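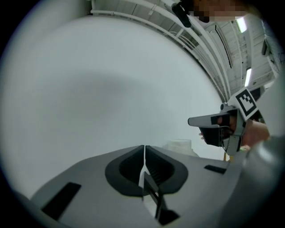
Pale wall and ceiling line, with the gripper in the foreground.

Unit notes, week four: Listening to a place before you write about it
Oral history and community memory in local heritage work

Welcome back, everybody, and thank you for the thoughtful reading responses (I did get through all of them, with a good many cups of tea). Last week we looked at registers and listing criteria, and several of you asked where the people come into it. Well, this is the week! We're spending the whole session on recorded interviews as heritage evidence, and on what a small local project can reasonably do with them.

Our running case is the Lelivora project, which gathered recollections from the old cannery neighbourhood at Estero over two years. It began as a fairly modest idea, a handful of interviews to sit beside a building survey, and it grew the way these things do once word gets around the neighbourhood. By the close the collection held 2,538 catalogued items, of which 1,863 were photographs and papers lent for copying. The rest were recordings, transcripts and a lovely muddle of hand-drawn maps.

What counts as evidence

You'll remember the distinction between tangible and intangible heritage from week two. I'd like you to hold it a little loosely. When a former packer at Estero describes the smell of the loading dock and the order in which the whistles blew, she is telling you about a practice, and she's also telling you which door was the front door as far as the workers were concerned. The survey drawings had that wrong. The architects had labelled the street entrance as principal, quite sensibly, going by the stonework, and yet interview after interview put the centre of daily life at the rear lane.

So when the two sources disagree, please don't rush to crown one of them. Write down the disagreement. Say who told you what, when they knew the building, and what job they did there. A clerk and a packer used the same building in very different ways, and a child who brought lunch down at noon knew a third one altogether.

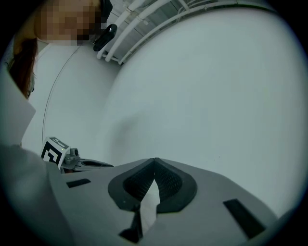

Memory also gathers colour over the years, and you'll hear the same story told in nearly the same words by people who weren't there for it. The flood story at Estero is the usual example. I used to treat these shared stories as a nuisance to be filtered out, and I've changed my mind about that. A story the whole street can recite tells you a great deal about how the street sees itself, even if you can't use it to date the watermark on the wall.

Planning an interview

Allow up to 90 minutes, and that includes settling in, the biscuits and the chat at the door afterwards. People tire, and so do you. Send your topics ahead in plain language, and keep the list short enough to fit on one side of a page. Begin with something easy and physical: the walk to work, the layout of a kitchen, what was on the shelf at the corner shop. Dates tend to come along later by themselves, hooked to a wedding or a new baby or the year the trams stopped.

Consent needs its own unhurried conversation. The Gentile Hall archive, where the Lelivora recordings are now kept, uses a form in two parts, one signed before recording and the other after the person has read the transcript. I'm very fond of the second part. A few people at Estero asked for a passage to be closed for their lifetime, and one family withdrew a recording entirely, as they had every right to do.

Giving it back

A collection that leaves the neighbourhood and never returns has done only some of its work. At Estero the copies went to the branch library, and a listening afternoon was held there in August. Compare this with the Drilis quarry study in your reader, where the tapes sat in a university cupboard for a good long while and the families had to write in to hear their own grandparents. We'll talk about both in the tutorial.

For next week

Read the Drilis chapter and the two Estero transcripts in the reader. Bring one page on a point where the speakers differ over the rear lane, with line numbers, please. If you're planning to interview someone for your major project, have a draft topic list with you as well, and we'll swap them around in pairs. Tutorial starts at 2 pm in the usual room.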